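ok laundry thread. I've been putting this one off for days, so I'm going to fold it and type at the same time and you're all coming with me

Audrey-Anne Cloutier asked me last week how I fold sweatshirts so they stand up in a drawer and I said "oh I'll send you something" and then of course did not. So this is for her, and for whoever else has a drawer that won't shut

background for new people: I moved into the Skotia building in June. Great light, good water pressure, and closets made for a person who owns one coat. Everything I wear on my top half lives in a single Flotano dresser with 4 drawers, and one of those is sheets, so really it's three

before I got serious about folding, the sweatshirt drawer was a pile. I'd pull out the one on the bottom and the rest would come with it like a magician's scarf. Then I'd shove it all back and lean on it with my hip

first thing: fold on the bed, not on the couch and not on your lap. I used to do it on the couch in front of the TV and everything came out crooked. A bed is big and flat and at a decent height if you kneel next to it (get a pillow for your knees!)

second thing, and I will die on this hill, you don't need to make the bed beautifully first. Pull the sheet more or less straight and go. A few wrinkles under there won't hurt anything

if a sweatshirt has a hood, lay the hood flat and fold it down into the body before you do anything else. If it's just a crew neck you get to skip all that, lucky you

then you spread it out. Really spread it. Smooth from the middle outward with the flat of your hand, and chase the lumps down to the hem. Thick fleece holds on to air and if you fold the air in you get a burrito that springs open at 2 in the morning

zippers: zip them up. Drawstrings: tuck them inside. I once shut a drawstring in the dresser and walked away wearing the other sweatshirt it was tangled around, and the drawer came with me. Loud

now the part everybody rushes. The top comes over first, toward you, in one wide fold. Go slow. If it lands at a slant, leave it a second and look at it before you start tugging, you can usually fix it by nudging one corner 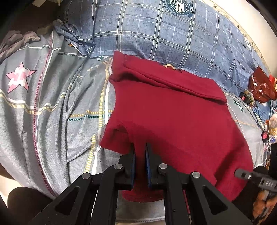
The dark red one, top turned over, still on a slant. Sleeves next

see how the sleeves are sort of doing their own thing on either side? That's fine at this stage. They get tucked in toward the middle, one and then the other, and I try to lay them so they overlap as little as possible. Two sleeves stacked on the same spot is what makes the fat lump in the center

after the sleeves, bring each side in so you've got one long strip. Mine is about as wide as my hand with the fingers spread. Check it against your drawer once and then you'll just know

then fold the strip up from the hem, in thirds if it's a normal sweatshirt, in quarters if it's one of those enormous ones you stole from somebody. Stand it on its edge. If it stays up you're done, if it flops over it's too loose and you get to do it again (sorry)

I had 14 to do today. FOURTEEN. I don't know how one person ends up with that many sweatshirts in a single load except that I'd been wearing them in rotation and pretending the hamper was a chair

someone is going to ask about the sheets so: yes, they've got stars on them, yes I'm a grown adult, they're the softest ones I own and I'm not taking questions

Tùng Lương from downstairs is a roller. He rolls everything, t-shirts, sweatpants, towels, and swears it's faster. We had an actual race over it in the laundry room and he beat me by 57 seconds on the same size pile. I'd like it noted that his rolls came undone on the stairs

rolling is great for a suitcase, I'll give him that. For a drawer I want to see every single one from above and grab it by the edge, and a roll just turns into a mystery tube. Which gray one is it? Who can say

detergent talk, very short: I've been on the Paltirine unscented and I like it. The fleece comes out less crunchy than with my old stuff. Half of what the cap says to use is plenty for my load size. Nobody's paying me, I have 800 followers and most of you are my cousins

also please turn them inside out before washing, especially the dark reds and navies. I've got a burgundy from college that looks brand new and a green one that I always forgot to flip and it looks like it's been through a war

drying: low heat, take them out while the cuffs are still the tiniest bit damp and let them hang over a door for an hour. Then fold. If you fold them with damp cuffs the whole drawer smells like a basement, ask me how I know

for the drawer itself I use a shoebox lid on each side to keep the rows from sliding. I looked at the fancy dividers at Ross and put them back twice. The lids work, they're ugly, the drawer is closed, who's looking

order goes light to dark, left to right. That's just me. My sister does hers by how warm they are and I respect it but I could never

ok I stopped to eat some toast and came back and the pile was somehow bigger?? found two more in the bottom of the basket, stuck inside a pillowcase. So it's sixteen

Audrey-Anne has now replied that she "mostly just wanted to know about the sleeves." Ma'am. Scroll up

last row's going in. The drawer closes with one finger, I tried it several times like a kid with a light switch

socks tomorrow maybe. don't hold me to it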